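About Hitwood

Hitwood sells plates and wooden dish racks to households, cafés and school kitchens across the country. We opened with 2 shelves of stock and now carry 128 lines, including the Ukari plates in green, blue and pink, and the Prirkotmont racks with upright pegs.
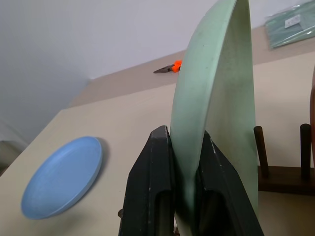
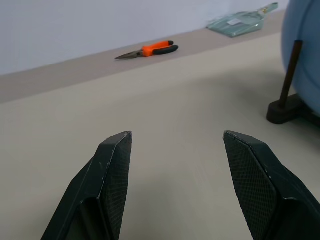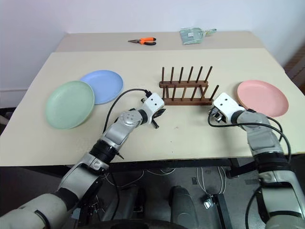

Plates and a wooden peg rack at our Głowacki Street workroom. All three plate colours are in the last picture.

Every rack model is tried with our own plates before it goes in the catalogue – we check the peg spacing and how a plate sits on its edge. The workroom is open to trade customers by appointment. Orders over 34 pieces ship free.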